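Sep 7, 2024
Bench 2, teleop demos, pear-to-plate

Picked up where the August notes stop. Goal for today was 40 usable demos of the pear task with the leader arm, plus a handful by hand-guiding so we can compare the two. Ended with 53 recorded in total. Will sort keepers tomorrow with Nadine Akl, who is doing the labeling for Vorkedier.

Setup
Leader arm re-zeroed before starting. Joint 4 was off again, same direction as last time. I tightened the set screw and marked it with paint pen so we can tell if it creeps. Follower speed cap at 250 mm/s. Tried it higher for a few runs and the wrist overshoots when I stop my hand suddenly, so back to 250.

Recording through Skesetti on the bench PC, not the laptop. The laptop drops packets when the wifi gets busy. Logs go to the Tannous share under the usual folder, with "pear_plate" in the name.

Task as given to the operator: pick up the pear, put it on the plate, return to home. Nothing else gets touched. Cup and both cubes are distractors and stay where they are for a whole block, then get moved between blocks. Start pose of the pear changes every run.
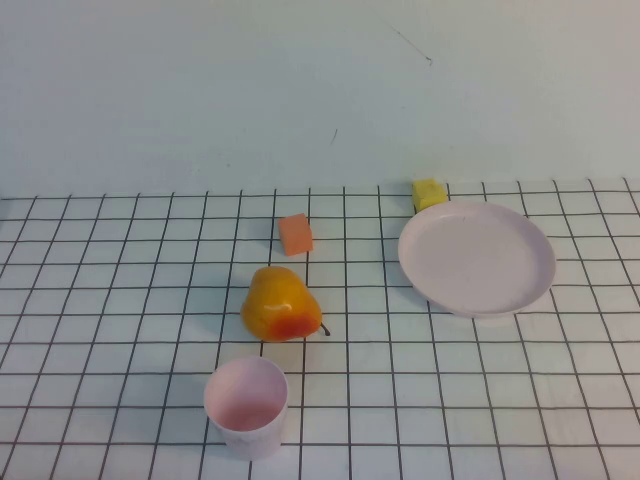 Fixed camera, start state, arm out of view. Pear on its side, stem toward the plate.

The stem direction matters more than I expected. With the stem pointing at the plate I come in with the fingers across the fat end and the lift is clean. With the stem pointing back at the wall I keep wanting to rotate the wrist late, and the recordings show it as a hesitation right above the fruit. Two people looking at those would label the grasp start differently. For the next block I rotated the wrist at home height first and only then came down. Looks much better on playback.

The skin is slick. Gripper at the default force let the pear roll out twice on the lift, both times when I had it too near the neck. Kept those two as failures, tagged, not deleted. Raised the closing force one step and had no more slips after that.

Placing: the rim of the plate is the trouble spot. If I come in low from the left the pear drags on the rim and the plate shifts. Go up first, cross over, straight down. I wrote this on the card by the leader arm. Please follow it even if it feels slow -- mixed styles in the same set hurt us on the Carner job.

The yellow cube behind the plate is partly hidden from the fixed camera. Fine for this task as it never moves, but if we do "put the cube in the cup" next, it has to come forward or the labels will be guesswork. The orange one is in the open.

Hand-guiding
Did the kinesthetic runs last. Gravity comp is a bit heavy at the elbow, and my forearm blocks the camera for most of the approach. The joint data is smooth, smoother than teleop, but the video is close to useless for training as is. One option is to replay the joint path with nobody touching the arm and record video then. Tried it on one demo and the replay put the pear down well inside the plate. Worth doing for the rest.

Time per teleop demo including reset came down to 45 seconds by the end. Most of that is me putting the pear back.

To do
- check joint 4 paint mark before next session
- replay the hand-guided runs and record video
- agree with Nadine on where "grasp start" begins, first contact or fingers closing
- wipe the leader grip, it is getting sticky
- ask whether Vorkedier wants failures in the main set or separate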